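Nustiteo Working Papers
May 19, 2020
By the Arkthorpe manipulation group

4. What the operators were teaching

4.1 Collection

We recorded 1,606 demonstrations on the two-arm bench at Arkthorpe, all of them by remote control. Hand guiding was tried in March and dropped, because a person standing between the arms blocked the head camera for much of each run. Of the recorded runs, 531 used the steamer task, in which one arm deals with the lid and the other with the buns. The rest came from simpler pick-and-place work and are treated in Section 5.

It is common in this literature to report the number of demonstrations as if it were a measure of what the robot has been shown. We doubt that it is. An operator who has done the steamer task 48 times does it very differently from one who has done it twice, and a policy trained on both receives two sets of habits with no label to tell them apart. Our own first report, which used the Ko teleoperation rig and claimed that more data gave steadily better grasps, did not separate these cases. We would not make the claim in that form again.

4.2 Soft objects and transparent ones

The steamer task was picked for its awkward parts. A bun gives under the fingers, so the width at which the gripper stops tells the policy little about whether the grasp is good. A glass lid gives the camera little to work with beyond its edge and a few reflections. Operators get around both problems by using what they already know about food and glass, and none of that knowledge is in the log. The log has joint angles, gripper width and video.

Supporters of the Wukico training recipe argue that the video is enough, given a large model. Perhaps. But we have yet to see the test that would settle it, namely a lid of a different size, or buns from a different batch, with no new demonstrations allowed. Until someone runs it, a high success rate on the same table with the same plate should be read as a result about that table and that plate.

4.3 Two arms, one operator

A further worry concerns timing. Our operators rarely moved both arms at once. They parked one, worked with the other, then switched — a habit of the person, and one the trained policy copied faithfully. Calling such behavior "bimanual coordination" seems generous. Figure 8 shows the bench with the lid, the steamer and the plated buns.

Figure 8. Bench layout for the steamer task, head camera view.

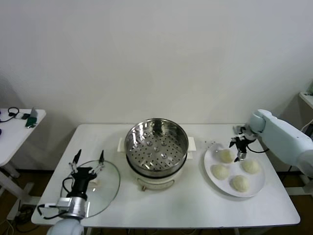 We therefore report the steamer results by operator as well as in total, and ask readers to give the total less weight.

Related papers
Hand guiding or remote control: a cost comparison
Notes on the Ko rig and its delays
Does the Wukico recipe need all that video?

Contact the Nustiteo editorial desk | © 2020 Nustiteo | Back to top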